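Section 4: Setting Up Your Surkley Countertop Compost Bin

Welcome back! If you've made it through unpacking and found a good home for the bin (Section 3), the fiddly part is behind you, and what's left is mostly a matter of getting the first layers right. Take your time over it. A bin that is started well will more or less look after itself for weeks.

Before you begin, have these ready: the liner tray, the carbon filter, a bag of dry bedding (shredded cardboard, torn egg cartons or plain newspaper all do nicely) and a cup of water.

1. Peel the plastic wrap off the carbon filter and press it into the round holder under the lid. The felt side faces down, toward the scraps.

2. Slide the liner tray into the base until both tabs click. If only one clicks, lift the tray out and try again - please don't force it, as the tabs are slender.

3. Spread bedding over the tray until it reaches the lower line. Fluff it with your fingers as you go, and break up any clumps.

4. Sprinkle the water over the bedding a little at a time. You're after the feel of a wrung-out sponge, and you may well have some water left in the cup.

5. Add your first scraps. Leafy trimmings are the kindest way to start: outer cabbage leaves, the green ends of leeks and scallions, lettuce that has gone a bit sad in the drawer. Chop them into short pieces and keep this first layer thin.

6. Cover the scraps with a good handful of dry bedding, close the lid and turn the vent dial to 4.

Note: Leek and onion tops have a strong smell for the first few days, even with a fresh filter. If your kitchen is small, mix them with plenty of cabbage or lettuce, or save them until the bin is well under way.

Note: Cabbage holds a great deal of water. When you add a lot of it at once (and anyone who makes kimchi or slaw will know how the leaves pile up), put in an equal amount of dry bedding.

CAUTION: Never fill past the upper line. The lid must close without pressing on the contents.

CAUTION: Keep meat, dairy and cooking oil out of the bin, along with produce stickers and rubber bands.

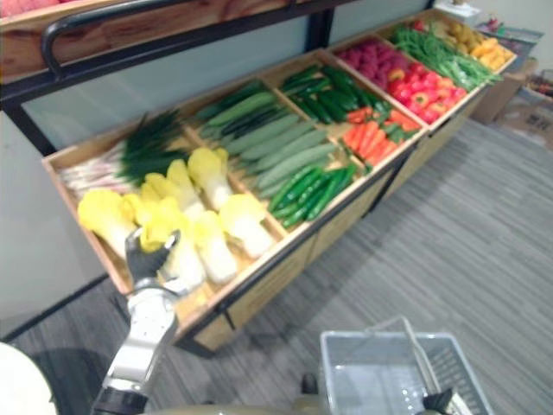
Ntombi Ntuli wrote in to say that her cabbage trimmings broke down much better once she sliced the thick white ribs lengthwise before chopping, and that she now keeps a bag of torn egg cartons next to the cutting board so the bedding goes in at the same time.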